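Workshop Tips: Keeping an Eye on Disk Space from the Command Line
Updated 2022-07-12

A full disk rarely gives clear warning. Builds fail, logs stop, and the error often names some other program. The commands below work on most Linux machines and take a few minutes.

Start with df -h. Note the Use% column for each mounted volume, and ignore tmpfs entries.
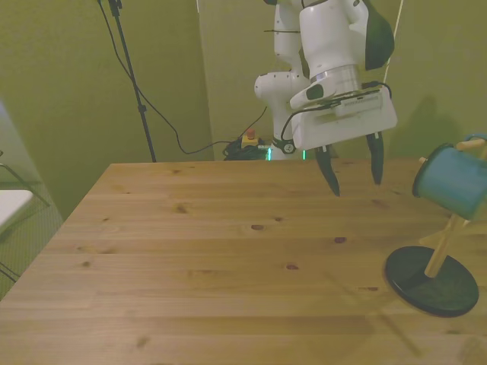 Once the full volume is known, run du -xh --max-depth=1 on its mount point and pipe the result to sort -h. The largest directory is listed last, as the total; the one before it is the place to look. The -x flag keeps du on one file system.

If df and du disagree, a deleted file is probably still held open. List these with lsof +L1 and restart the process that owns them.

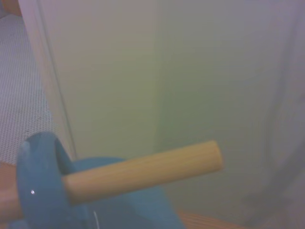
Check inodes as well. A volume can report free space and still refuse new files — df -i shows this. Mail queues and session caches are the usual source. Our build server, Estberg, ran out this way last August with 16 GB free.

Log rotation

Set rotation by size on any machine that writes heavily. We keep 7 compressed files per log and cap each at 1,000 MB before rotation. 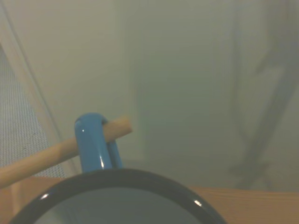 Cleaning up

Package caches are safe to clear. On Debian systems use apt-get clean. For the system journal, journalctl --vacuum-time=2weeks removes older archived entries.

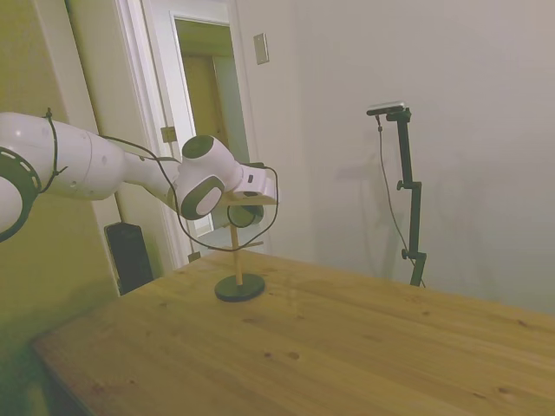 Do not delete an active log file. Truncate it with truncate -s 0 and the file name, then run df -h again to confirm.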